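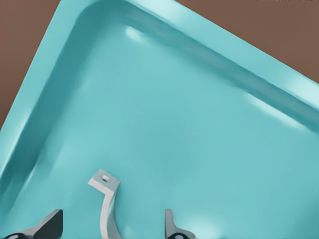 Home | Music | Reviews | Live | Podcasts

Wandby's new single has a fine chorus and a video that gets in its way

August
By Farzana Uddin

Wandby has put out four singles in two years and all of them have been about leaving somewhere. The new one, Trollville, is about going back. The place in the title is the singer's name for the housing estate where he grew up, and the song follows him through one evening there, from the bus stop to his aunt's kitchen and out again.

The track opens with a harmonium and a finger-snap loop, and for the first minute that is all there is. Wandby sings low and close to the mic. He has a habit of stretching the last word of every line, which wore me out on his earlier singles, and he has cut down on it here. The verses are the better for it. The drums come in with the second verse and are mixed too loud, at least on headphones. On a car stereo I minded them less.

The chorus is the reason to listen. It climbs by a step each time it repeats, and the third time Bhattacharjee joins on backing vocals. She gets only 2 lines to herself, both near the end, and they are the best singing on the record. I would have given her the bridge as well. What we get there is a guitar solo that sounds as if it was written for a different song.

The lyrics are by Cleiton Fagundes, who also directed the video. He writes well about small things: a borrowed umbrella, a neighbor who still has the wrong name for you, a cousin's wedding card kept in a drawer. He is weaker when he reaches for the big line. "My heart is a locked gate" turns up twice and was not needed once.

The video runs close to seven minutes, nearly double the length of the song. Fagundes stops the music three times so that the characters can talk, and the talk mostly repeats what the verses have told us. The aunt is played with some restraint and her scene at the stove works. The old school friend is there to start a fight, starts it, and leaves. There is a twist in the last minute involving the bus driver. I guessed it at the first stop, and I think most people will.

It does look good. The night scenes are lit with streetlamps and shop signs, and the camera stays still long enough for you to look around. The rooftop dance is short – four dancers, no costume changes – and I liked that it was filmed in long takes. The color in the daytime scenes has been pushed so far toward orange that everyone looks sunburned.

Cotitz, the label, has also released an acoustic version, and I would start with that one. The drums and the solo are gone, the harmonium carries the whole thing, and Bhattacharjee is easier to hear. It had around 3,000 plays when I last checked, which is a small number next to the main version.

Trollville is Wandby's strongest tune so far. Listen to it before you watch it.

Rating: 3 out of 5

More in Reviews
Cotitz rounds up its summer singles on one uneven album
Bhattacharjee live: a short set and a long encore
Five wedding songs that skip the dhol
Cleiton Fagundes on writing for other people's voices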